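Sorting mixed cutlery into a desk organiser

A desk organiser with upright compartments works well for cutlery in a small kitchen or a shared room. The method below takes a mixed handful of forks, spoons and chopsticks and needs no drawer.

Before you start

Empty the organiser and wipe out the corners. Measure the inside depth of each compartment. A fork should stand with at least a third of its length below the rim, otherwise the box tips when it is nearly empty. Spread a thick cloth or blanket over the table – it stops metal handles sliding and keeps the noise down.

Step 1. Tip everything out on one side of the cloth and pull apart anything that has nested.

Step 2. Move the pieces one at a time to the middle. Lay them parallel, handles towards you, with a finger's width between them.

Step 3. Group by material. Steel goes together, then plastic, then wood. Match chopsticks in pairs by length and put any single stick at the end of the row.

Step 4. Stand the organiser at the far side of the cloth, behind the row, so that you never reach across it.
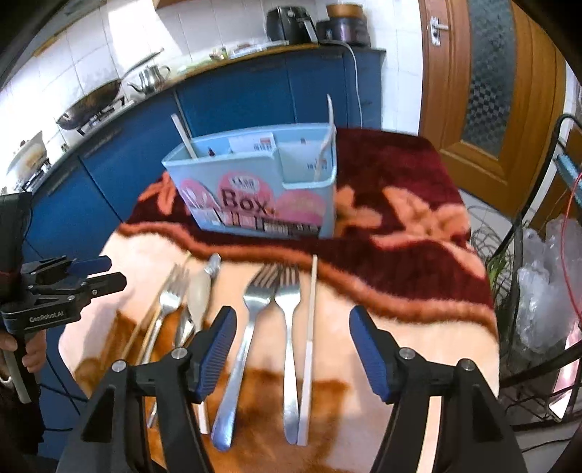 Forks laid parallel in the middle, remaining pieces to the left, organiser behind.

Step 5. Load the heaviest group first, handles down. Keep wood in its own compartment, and let washed chopsticks dry for 2 hours before they go in.

Step 6. Lift the box by its base and check that nothing leans over the rim.

Marina Triantafyllou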